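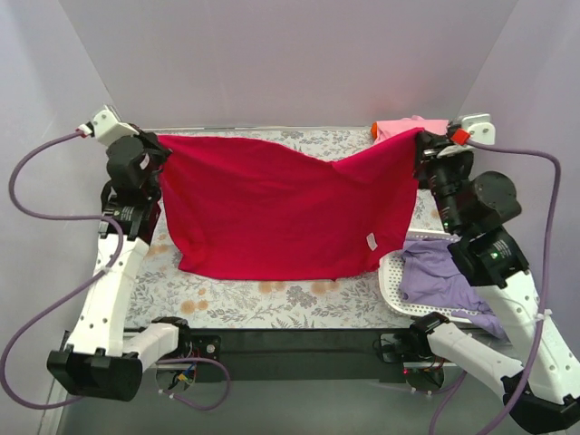
Re: [tanasarn-users] two-arm hold: sag estimate drifting at low tension

On the Tanasarn list, someone at Skakov wrote:
> We see the sag estimate wander by several pixels while both arms
> are supposedly holding still. Same on 200 and 532 frame logs.
> Is the edge tracker at fault or the controller? We are on the
> stock Plirnness config, no local patches.

I think it's the controller, and I'm really glad you brought logs! I spent most of last night on this and had a great time.

The edge tracker fits one curve between the two gripped corners and reports the lowest point. On our red cloth the low point sits right of the middle, so the symmetric fit we shipped in April was never going to be happy. The new fit lets the low point slide along the edge, and it also copes with the flowered table cover, which used to pull the segmentation toward the orange blossoms (red and orange are too close in hue, so I moved the mask to a learned one).

With that in place I replayed 623 frames and the wander was still there. Then I plotted the wrist commands next to it and they match beautifully - the left arm corrects, the right arm answers one cycle later, and the pair slowly chase each other. Each arm runs its own tension loop and neither knows about the other.

The branch "shared-tension" in Nisasness replaces both with a single loop on the distance between grippers. Delay compensation is in there too, up to 55 ms.

To try it:

set hold.mode = shared
set hold.deadband = 0.4
leave edge.smooth alone for now

> Should we also raise the grip force?

Please don't yet, it hides the problem in the logs. I'd love to see a run on something stiffer than a thin cloth, a towel maybe. The planner side is untouched, so your existing fold scripts should load as they are.

Still to do: the fit gets confused when the bottom edge swings up behind the top one. Patches very welcome.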